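Subject: Re: [samis-users] How many demonstrations for a simple pick and place?
List: samis-users
Posted in: September

Hello to all,

I answer late to this thread, but our group is doing the same kind of work now and maybe our numbers can help. First I keep the original message, because the questions in it are good ones.

> Hi list,
>
> We want to train a policy with Samis for a pick and place of one cube, one arm,
> one table. In the docs I found only the default config and no advice about the
> data. My questions:
>
> 1. How many demonstrations do you record before the first training?
> 2. Do you move the start position by plan or by feeling?
> 3. Do you keep the failed ones?
> 4. Is the wrist camera worth the trouble? It doubles our disk use and it
> drops frames when the USB hub is busy.
>
> We have now 80 episodes and the policy goes to the middle of the table every
> time, wherever the cube is. More data, or is something else wrong?
>
> Thanks,
> Ralness lab

I will go in your order.

1. Number of demonstrations

Our task at Alarcón is very near to yours: one arm, a white cloth on the table, a blue cube and a red cube. The operator must take the blue one and put it beside the red one, without touching the red. We made the first training with 80 episodes also, and we had the same result as you. The arm went to a kind of average place and closed the fingers on air. With 158 episodes it began to go to the correct side. With 300 it is good enough for us to work on the details. I don't say that 300 is a magic number. In our case I think half of the gain came from the change I explain in point 2.

2. Start positions

In the beginning we did it by feeling, and this was our biggest mistake. When we plotted the start positions from the 80 episodes, almost all of them were in one area in front of the operator, and the back of the table had nearly none. A person puts the cube where it is comfortable to put it. So your policy is maybe not wrong, it learned what you showed.

Now we use a printed list of positions for the two cubes. One person reads the line, the other places the cubes, and only then the recording starts.
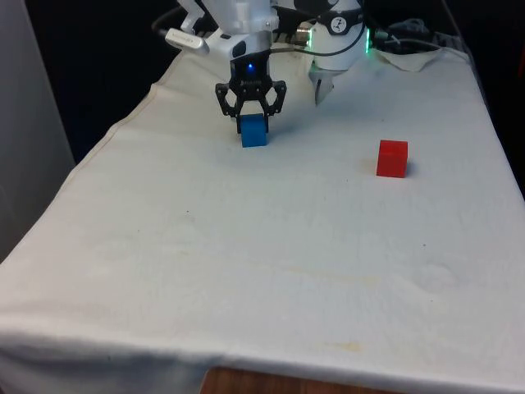
The list was made by a small script that takes random points but refuses any pair where the cubes are closer than the open gripper needs. We also ask for some positions near the back, even if the operators don't like them. They are slower there and the movement is less smooth, but without them the policy does not know what to do in this area. The rotation of the cube is also on the list. In our first data the cubes were always straight with the table, and the trained policy was lost when we turned one a little.

One more thing on this point. Please change the order of the list between sessions. If you start each session with the near positions and finish with the far ones, then the light from the window changes together with the position, and the model can learn the wrong relation.

3. Failed episodes

We keep them but in a separate folder, and we do not train on them with the normal behavior cloning. From the whole set, 19 episodes are marked as failed. Most are drops in the transport, and a few are cases where the operator touched the red cube with the finger.

There is a third group which is more useful: episodes where the first grasp misses, the operator opens, corrects and takes the cube on the second try. At first we deleted these because they looked ugly. Now we keep them in the training set with a tag "recovery", and I recommend the same. The policy without them stays with closed fingers after a miss and waits until the time is over.

4. The wrist camera

For us yes, it is worth the trouble. The fixed camera gives a good general view, but when the gripper is low it can hide the part that matters, and it is difficult to judge from there if the fingers are centered. From the wrist you see the cube and the fingers together in the last centimeters, and this is where our policy made the most errors.
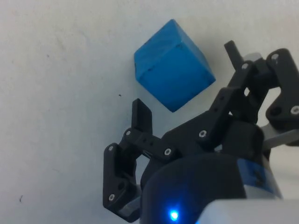

Wrist view, blue cube and gripper fingers.

About the dropped frames, we had the same problem with the hub. Three things helped:

- The wrist camera has its own port, with no hub at all.
- We record it at a lower resolution. For a cube you do not need more.
- The Jollora logger writes a time stamp for each frame, and after the session a check script compares both cameras. If the difference is too big, the episode goes out before any person looks at it.

Also lock the exposure and the white balance. With the automatic mode, the wrist image becomes darker when a large part of the view is white cloth, and then lighter again when the black fingers cover more of it. The color of the cube moves with it. We lost one full afternoon of recordings for this reason.

To your last question, I would not record more data yet. First plot the start positions of your 80 episodes. It takes ten minutes. If they are all in one place, record the missing areas and train again before you change anything in the config.

I can send the script for the position list if there is interest. It is short and not very beautiful, and the table size is written directly in the code, so you must change it for yours. The check script depends on the Jollora log format and will not work without it.

A question from our side also: does anyone here mix episodes from two different operators? Our second operator is faster and comes to the cube more from the side, and we are not sure if we should put his data together with the rest or train on it separately first.

Best regards,
Manipulation group, Alarcón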